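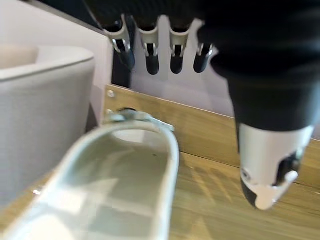

4. Descaling the Gurkow 2 Countertop Kettle

The kettle will tell you when it wants descaling by blinking its amber light. It will also blink the amber light when the lid is open, when the base is dusty, and once in a while for reasons it keeps to itself. Check the lid first.

Before you start

Unplug the base and let the kettle cool. You will need one packet of Imitz powder or a cup of white vinegar. Do not use both. Yolandi Coetzee in our service department has smelled the result and would like you to take her word for it.

4.1 Fill the kettle with cold water to the lower line. The upper line is for tea.

4.2 Add the powder or vinegar and close the lid until it clicks.

4.3 Plug in the base. Hold the power button until you hear a beep, then let go. A second beep means you have changed the display to Fahrenheit. Hold the button again to change it back, or learn to live at 248.

4.4 When the kettle shuts off, leave it alone for half an hour. Tell the rest of the household. Vinegar coffee is memorable.

4.5 Pour the water down the sink and rinse twice. Three times if you used vinegar and have guests.

CAUTION: Never put the kettle in the dishwasher, including on the gentle cycle, including just this once.

Note: If the amber light is still blinking, repeat steps 4.1 to 4.5. In hard water areas the first descaling of a neglected kettle may take two rounds. White flakes in the rinse water are scale. Blue flakes are the handle coating, and you should call us.

4.6 Resetting the counter

Press the lid release and the power button together. The display will show 68, then nothing. The 68 is the software version.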